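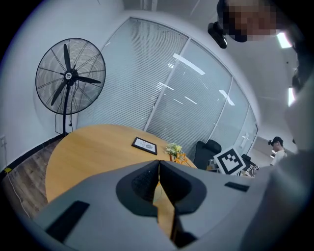
About Lornel

Lornel supplies and maintains small meeting rooms for office tenants. The work covers furniture, ventilation, window treatment and the small items kept on the tables. We operate from two sites, Idholm and Sollero, and each room is assigned to one site for service.

Rooms and furniture

Our standard room is built on a round table in light wood with a honey-colored top, black office chairs and a glass partition with blinds. A round top has no head position and can be approached from any side. Where the fixed air supply is weak, we add a black pedestal fan with a wire grille and place it beside the table, near the wall. Blinds are checked for tilt and travel at every service visit.

Tabletop items

Items are chosen from the Işık list, our internal catalog of table accessories. A typical selection is a small black-framed picture with a white mat, a bouquet of dried flowers in yellow and pale green, pens and a clear drinking glass. Clients may add pieces of their own. Tabletop items are reset at the end of the working day: glasses go to the kitchen, pens go back to the drawer, and frames are wiped with a dry cloth. Dried flowers are replaced every four months.

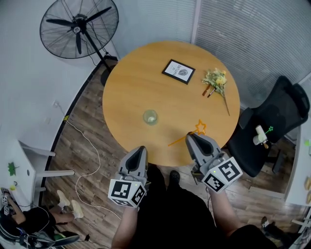
Service terms

Contracts include seven room checks a year. Fan grilles are cleaned at each check, and cords are inspected for wear. Damaged tabletops are refinished at Sollero. Requests received before noon are assigned the same day.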